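The Bed Is Not a Shelf, and Other Lies

Feb 11, 2026

I own a chair for clothes. It's a perfectly good chair, a Nandix, bought for exactly this purpose, and by Sunday it was so full that everything new had started going on the bed. So I spent my day off on the bedroom, which measures 434 square feet if you count the rest of the apartment.

Step one: the chair

Three piles. Wash, wear again, and things Fouad Younis left here in October and keeps saying he'll pick up. The third pile was the biggest. Fouad, you have 5 sweaters and a single flip-flop in my home.

Step two: the bed

I fold on the bed, so the quilt gets shoved to the far side and stays there until I'm done. It's a thick gray thing and it does not shove willingly. Then everything gets laid out on the sheet, one piece at a time, black stuff first since it shows the lint.

I should mention the sheet. Stars, fruit, bits of lace, all on a pale blue-gray, as if three designers had been locked in a room and none of them would back down. I bought it half asleep. I've grown fond of the pink star.

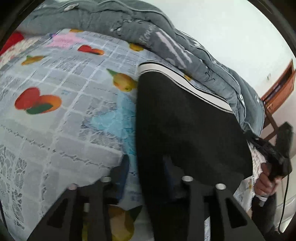

Step three: the drawer

The drawer holds whatever the drawer feels like holding. I rolled the T-shirts, which freed up enough space for the socks, and then I found more socks. The chair is clear as of tonight. I've put my bag on it.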